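About Virby

Virby is a small translation and proofreading firm. We take manuals, menus, museum labels and the odd angry letter, and put them into English that a tired person can read on a train. We have been at it long enough to have opinions about hyphens, which we try to keep off the invoice.

We began as the back half of Enlow, a printing shop that kept receiving leaflets too muddled to print. Customers were grateful when we fixed the wording, and more grateful when we didn't charge. We now charge.
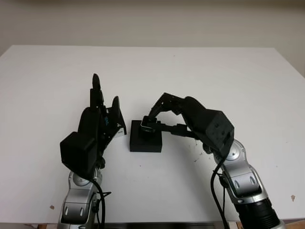 A white tabletop against a beige wall.

Our first big job was the Nostska ferry timetable, which ran to 477 footnotes. Several of them contradicted the ferries. We got it down to 60, and the one about goats stayed in at the client's request.

Since then we have worked for hotels, tile makers, two rival cheese fairs and Higuchi, whose rice cooker handbook came to us with 1,789 queries in the margin. Most were the word "why". We answered all of them, and would like it known that we never once replied "why not" – though a draft exists.

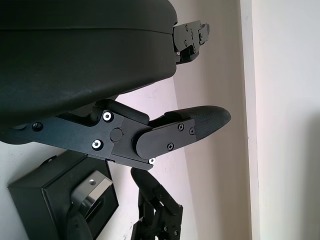
Short jobs, meaning anything up to 200 words, usually go back the same day. Longer ones are read by two people who work apart and then argue. You get the version left standing, with notes on anything we couldn't settle between us.

We don't do poetry, wedding speeches or tattoos. The last of these is a rule with a history.

Quotes are free. Send the whole text if you can, including the bits you're ashamed of.

Page last updated 2/23/22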